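Oficina partilhada de Namdale ensaia robô de dois braços em sala simulada

O grupo de robótica da oficina partilhada de Namdale começou em junho a ensaiar, em simulação, o robô de dois braços que os seus membros querem construir em conjunto. O modelo virtual recebeu o nome de Minau e trabalha por enquanto numa sala desenhada no computador, com parede de tijolo cinzento, um monitor preto e um quadro abstrato cheio de salpicos.
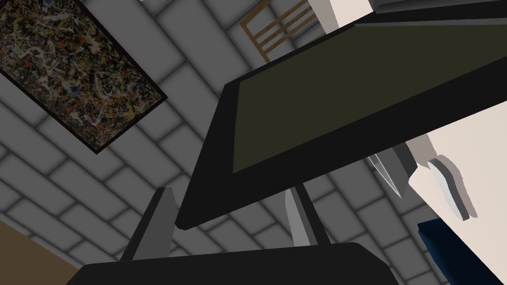
O grupo decidiu começar pela simulação por causa do custo das peças. Um erro de cálculo no computador obriga apenas a repetir o ensaio - na bancada, o mesmo erro pode estragar um motor. Até agora foram feitos 64 ensaios, quase todos à noite, depois do horário normal da oficina, e os resultados são guardados num caderno comum, que qualquer sócio pode consultar.

As peças da estrutura serão cortadas na própria oficina. Os motores vêm da loja Kalinowski, em Fanstead, que aceitou fazer um desconto de 20 por cento ao grupo. A primeira encomenda já foi paga e deve chegar antes do fim do verão. Falta ainda escolher o material das pinças, e sobre este ponto as opiniões dos sócios continuam divididas.

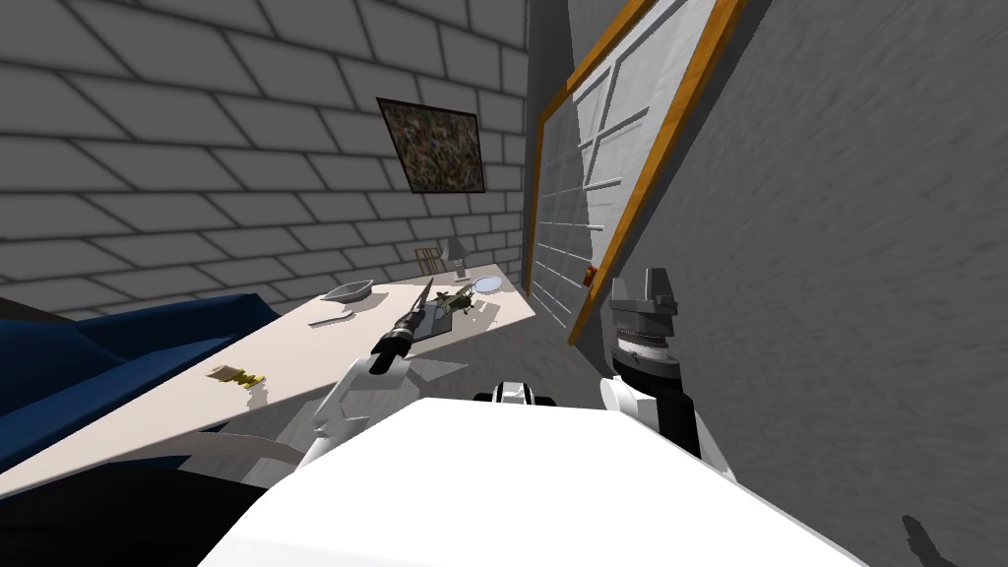
O robô simulado diante da secretária clara, com a janela de portadas brancas à direita.

O trabalho no computador serve também para estudar o alcance dos braços e a posição dos objetos pequenos em cima da mesa. Participam no projeto 11 sócios, com idades bastante diferentes; o mais velho tem 70 anos e ocupa-se da parte elétrica.

As sessões têm lugar à quinta-feira, a partir das sete da tarde, e são abertas a quem quiser assistir. Para usar os computadores é preciso fazer a inscrição na entrada da oficina.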